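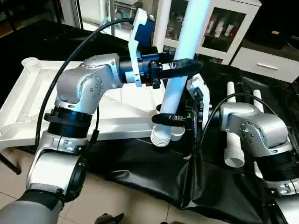
Both arms on the long pipe, ribbed socket at the bottom end, one of the elbows on the surface next to it.

5 min read

Drellex fingertip kit, three months in

Short version: buy the fingertips, skip the cable clips, ignore the quick start sheet. Longer version follows, typed between jobs so forgive the mess.

Background. Two-arm bench in a shared workshop. I want it to put together PVC pipe frames, the kind you'd use for plant racks and shelf legs. Push fit only, no glue, I'm not letting these arms near glue. Started in November with the stock fingers on both grippers and they were hopeless on round pipe. Flat faces, hard plastic, pipe rolls the second the other arm pushes on it. Every single time.

So I ordered the Drellex kit. 300 for the pair, both arms, including screws and a little hex key that rounded off on day one. Use your own.

Fitting them. Easy. Took less than an hour for both arms and half of that was hunting for a dropped screw on a tile floor. Holes lined up. One finger needed a bit of filing on the inside edge, the other three went straight on. No shims. The sheet tells you to redo the zero position before you tighten, don't, do it after. I did it in their order and the left gripper thought it was closed when it wasnt.

Grip on pipe. This is why you buy it. Long pipe held at a slant, one arm high and one arm low, and the low arm can lean on it without the whole thing spinning. With the stock fingers I had to run the grip force so high it left marks. Now I run it near the bottom of the range. Still slips if the pipe is dusty. Wipe your pipe.

Where it gets worse is fittings. Straight sockets ok. Elbows, bad. An elbow doesn't give the pads enough flat to sit on, and it twists a few degrees right when the pipe starts to go in. I tried gripping it across the bend, along the bend, at the collar. Collar is best, maybe two out of three go together. Pads are just too wide for small elbows. Drellex sells a narrow pad separately, haven't bought it, annoyed that it isn't in the box.

Wear. The control box keeps a count of grip cycles, mine says 3241 as of this morning. Left pads look fine. Right pads have a shiny patch where the pipe rides, and I got the first real slip on that side at 777, well before I expected it. Swapped the two right pads top to bottom and it went away. Came back a bit since. Guess I'll need a new set by spring.

Cable clips. Come in the same box, useless. They pop off as soon as the elbow joint bends past halfway. I let the black cables hang in a big loop instead, plenty of slack, and keep the arms slow near the shoulder. Ugly but nothing has snagged yet. Breniron makes a strap-on clip that a lot of people like, different price league though.

Compared to the others. I borrowed a set of Breniron fingers for a week. Better on elbows, no contest. Worse on long pipe, the pads are short and the pipe tips. And they cost double, and you need their adapter plate, and the adapter plate adds enough length that my left arm couldn't reach the back of the tray any more. Sent them back to their owner. Also tried the printed ones from the Domański files, free if you've got a printer and a roll of the soft stuff. Decent! Lasted up to 3 evenings of real use before the tips started to peel. Fine for finding out whether you want this kind of finger at all.

Software side, not much to say. I run everything out of Lelidik and the kit shows up as a generic gripper, so you type in the finger width yourself. Measure it, don't trust the sheet. The number on mine was off by enough that the arms kept bumping the tray rim picking things up.

Couple of tips since someone will ask

- Put a cloth down. Fittings don't skate off when an arm nudges one. Wrinkles don't seem to matter.
- Bench on the table, feet off the power cord. Learned that one.
- Set the second arm to close slowly after the first one has the pipe. If both close together they fight and the pipe bows.
- Keep a spare pad screw. They are tiny and they back out, check them every week or so, dab of threadlocker helps.

Support. Wrote to them about the hex key and the zero position thing. Got an answer by 9 the next morning, polite, new key in the mail, no word on fixing the sheet.

Would I buy again. Yes for straight pipe. If your build is mostly corners get the narrow pads at the same time or save up for the Breniron set and check your reach first. Four out of five from me, would be a half more with clips that stay on.

Will update when I've tryed the narrow pads.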